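Egg Storage and Freshness in Shared Student Kitchens

Binta Danladi
Food and Household Studies, second-year project report
November 2023

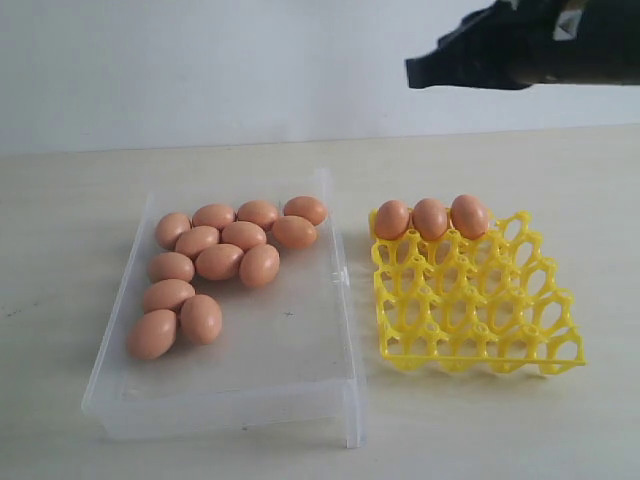 1. Introduction

This report looks at how students who share a kitchen store eggs, how long they keep them, and what happens to the quality of the eggs in that time. I chose the subject because eggs are one of the few fresh foods that nearly everyone in my residence hall buys. They are cheap, they cook fast, and they do not need much equipment. They are also thrown away more often than I expected when I first started asking people about it.

The residence hall is called Trerkwood. It has shared kitchens on each floor, each with one large refrigerator and open shelves. Students label their own food and are supposed to clear it out at the end of each term. There are no written rules for eggs.

The project had two parts. The first was a survey of residents. The second was a small storage test, in which I kept eggs under different conditions and checked them once a week.

2. Background

An egg starts to change as soon as it is laid. The shell has thousands of tiny pores, and water and carbon dioxide pass out through them. As water leaves, the air cell at the wide end gets bigger. As carbon dioxide leaves, the white becomes less acidic and thinner. The yolk takes up water from the white, and the skin around it gets weaker. An old egg therefore spreads out in the pan and the yolk breaks easily.

These changes happen faster when it is warm. They are not the same thing as spoiling. An egg can have a thin white and a flat yolk and still be safe to eat if it has been kept cold and the shell is sound. Spoiling is caused by bacteria getting through the shell, and this is more likely when the shell is cracked or dirty, or when water forms on it.

In the United States, eggs sold in stores are washed before packing. Washing removes dirt and also takes off much of the natural coating on the shell, so washed eggs are kept refrigerated. In many other countries eggs are not washed and are sold from an ordinary shelf. Several students in the survey had grown up in those countries and stored their eggs the way their families did. I had not thought of this before I began and I would have written some of the questions differently if I had.

The usual advice for home kitchens is to keep eggs in their carton on an inside shelf and not in the refrigerator door. The door is warmer and the temperature goes up and down each time it is opened. The carton also carries the date, protects the eggs from knocks, and keeps them from picking up smells.

3. The survey

3.1 Method

I put a paper form in each kitchen and left it there for two weeks. There were nine questions. I received 102 completed forms that I could use. A few others were left out because the person did not buy eggs or had skipped most of the page.

The questions asked where the person kept eggs, whether they left them in the carton, how they decided if an egg was still good, and whether they had thrown any away that term. The last question was an open space for comments.

3.2 Results

Most people kept their eggs in the refrigerator. The door was the most common place, mainly in the kitchens where the refrigerator has a molded egg rack built into it. People said they used the rack because it was there. Others used the middle shelf, and a smaller group kept eggs on the open shelves or in their bedrooms.

Taking eggs out of the carton was more common than leaving them in. The main reason was space. A carton that holds a dozen takes up the same room when there are two eggs left in it, and shelf space is short by the middle of the week. Students moved eggs to bowls, plastic boxes, and trays. Hardly anyone who did this kept the date from the carton.

The most common way to judge an egg was to put it in water and see if it floated. The next was to crack it and smell it. Some people went only by the printed date and threw away everything past it. This last group reported the most waste.

The comments were useful. One resident wrote, "I never know which ones are mine after the box is gone." Another wrote, "Somebody always puts something heavy on top of the eggs." Cracked eggs were mentioned more than old eggs as a reason for throwing food away. Theft was mentioned too, but I did not study it.

4. The storage test

4.1 Materials

The eggs were brown, all from one supplier, Onuoha, and had the same packing date. I used eggs with clean, whole shells only. I checked each one with a flashlight before the test began.

I used 3 storage conditions:

Condition A: in the original carton, middle shelf of the refrigerator.
Condition B: in the rack in the refrigerator door, uncovered.
Condition C: in an open plastic box on a kitchen shelf at room temperature.

The scale was a Cireck kitchen scale that reads to a tenth of a gram. Temperatures were read from a plain dial thermometer at each place in the morning and evening.

4.2 Method

Each egg was numbered in pencil on the wide end and weighed on the first day. At the start, the eggs in Condition B weighed 1,317 grams together. The other two groups were chosen so that their starting weights were close to this.

Once a week I weighed all the eggs. I also took two from each condition, broke them onto a flat glass plate, and measured the height of the thick white with a depth gauge borrowed from the lab. I noted the shape of the yolk and whether it broke. The test ran for four weeks.

Before breaking each egg I did the float test in a jug filled with 600 milliliters of cold tap water. I wrote down whether the egg lay flat, stood on end, or floated.

Eggs that had been kept at room temperature were thrown away after measuring. None of the eggs in the test were eaten.

4.3 Results

Condition A changed the least. The whites were still thick in the second week, and in the fourth week they were thinner but held together. The yolks stayed round and did not break on the plate. Weight loss was small and steady.

Condition B was between the other two but nearer to A than I had predicted. The thermometer in the door showed a higher reading in the evening than in the morning on most days, which fits with people cooking at that time. The eggs in the door lost more weight than the eggs in the carton. I think the cover made as much difference as the temperature, but the test was not set up to separate the two.

Condition C changed quickly. After one week the white was visibly thinner. After two weeks it ran across the plate and was hard to measure with the gauge. By the third week one yolk broke when the egg was opened. Weight loss was the highest of the three.

In the float test, all the eggs lay flat at the start. The Condition C eggs began to stand on end in the second week. No egg in Condition A or B floated at any time. None of the eggs in any condition smelled bad.

5. Discussion

The float test worked as a rough guide to age. It shows how large the air cell has become, so it tells you about water loss. It does not show if bacteria are present. Many people in the survey treated it as a safety test, and a person who relies on it alone could be misled by a cracked egg that is still fairly new.

The door rack is not a good place for eggs, but the difference over one or two weeks was small. Most residents use their eggs in less time than that. For them the bigger problems are breakage and losing track of dates.

The date problem could be fixed without buying anything. If the eggs are moved to another container, the end of the carton can be cut off and put in with them. I tried this in my own kitchen during the test, using the end panel from an Enness carton, and it stayed readable. Writing the date on a strip of tape also works, although tape comes off some plastics when they are cold.

A container with a lid is better than an open one for the refrigerator. It protects the eggs from being crushed and slows down drying. It should be washed and fully dried between batches.

6. Limits of the project

The survey was filled in by whoever chose to do it, and people who care about food are probably overrepresented. The answers about waste come from memory.

The storage test was small. With two eggs broken per condition each week, one unusual egg could change the result. Other residents used the refrigerator throughout and I could not control how often it was opened. On one occasion the Condition A carton had been moved to a lower shelf when I came to weigh it, and I do not know how long it had been there.

The gauge was hard to read on thin whites. A second person taking the same measurements would have helped.

7. Recommendations

Keep eggs in the carton, on the middle shelf, where space allows.
If they are moved, use a box with a lid and keep the date with them.
Do not stack cans or bottles on eggs.
Throw away any egg with a cracked or leaking shell.
Move the written notice about labeling from the kitchen door to the refrigerator.

The hall office has agreed to put up a one-page version of these points in each kitchen in January. I would like to repeat the survey after that, with a separate question on how eggs were stored in the home where the person grew up.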